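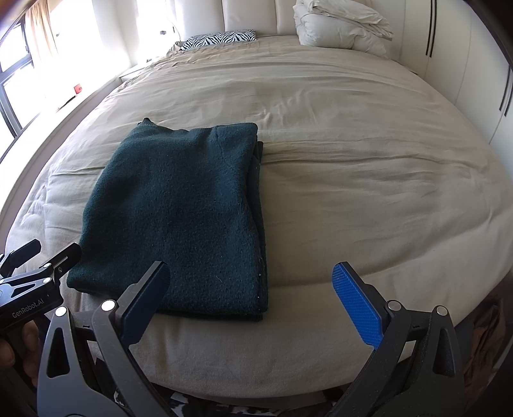 Commercial Loan Officer, Stillow Branch
Daneshvar Savings Bank
Posted 16 July 2020

Daneshvar Savings Bank is hiring a commercial loan officer for its Stillow branch. The position is full time and permanent. It reports to Shirin Safavi, Vice President of Commercial Lending.

The Stillow branch handles business lending for the town and for the farms and small manufacturers along the Zasgate road. Most of our borrowers are family firms with fewer than 70 employees. Typical requests are for equipment, working capital, building purchases and seasonal lines of credit. The branch has 2 commercial lenders now, and one of them is moving to our main office in Fesar. The person we hire will take over that portfolio and will be expected to add to it.

What the job involves

You will meet with business owners, take applications, collect financial statements and tax returns, and write up the credit request. Requests within branch authority are decided in Stillow. Larger ones go to the loan meeting in Fesar, and you will present your own files there. After closing, you will keep up with the borrower, review statements each year, visit the business and deal with past-due payments before they become a bigger problem.

Expect to spend around 10 hours a week away from your desk. That includes site visits, closings and the occasional evening event with the Stillow merchants' group. You will need a valid driver's license and a car. Mileage is paid.

You will also help with forgiveness applications from borrowers who took Paycheck Protection Program loans through the bank this spring. We expect that work to continue into next year. Experience with it is useful, but we will train someone who has not done it.

What we are looking for

– At least 2 years in commercial or agricultural lending, credit analysis or a closely related job
– Able to read a balance sheet, an income statement and a business tax return without help
– Clear writing. Credit memos here are short and are read by people who have never met the borrower
– Comfortable saying no to a customer and explaining why
– Working knowledge of spreadsheets

A bachelor's degree in finance, accounting, business or agriculture is preferred. We will consider applicants without a degree who have come up through a teller line, a loan operations desk or a bookkeeping job and have the lending experience listed above. Spanish or Persian is helpful but not required.

Pay and benefits

Salary depends on experience and will be discussed at the first interview. There is a yearly bonus tied to portfolio quality as well as new loan volume. Benefits include health and dental insurance, a 401(k) with employer match, paid vacation, bank holidays and tuition help for approved courses. New lenders attend a commercial lending school, and the bank pays the full cost. The next session we have places for is in February.

Working arrangements

The Stillow lobby is open by appointment only for now, and the drive-up window is open for normal hours. Lending staff are splitting their time between the branch and home. We supply a laptop and a phone. Customer meetings are by phone or video where the customer is willing, and masks are required inside the building. We expect this position to go back to being based at the branch full time, so applicants should live within a reasonable drive of Stillow or be ready to move.

How to apply

Send a resume and a cover letter to the Human Resources office at our main office in Fesar, or leave them in a sealed envelope at the Stillow drive-up window, marked for Shirin Safavi. In the letter, please describe one loan you worked on, what the risk was and how it was handled. Leave out the customer's name and anything that would identify them.

First interviews will be by video. Finalists will be asked to complete a short credit exercise using made-up statements and to meet with the branch manager in person. An offer depends on a background check and a credit check.

Applications are reviewed as they come in, and the posting stays up until the job is filled. Current employees should tell their supervisor before applying. No calls from recruiters, please.

Daneshvar Savings Bank is an equal opportunity employer. Applicants who need an accommodation during the hiring process should contact Human Resources.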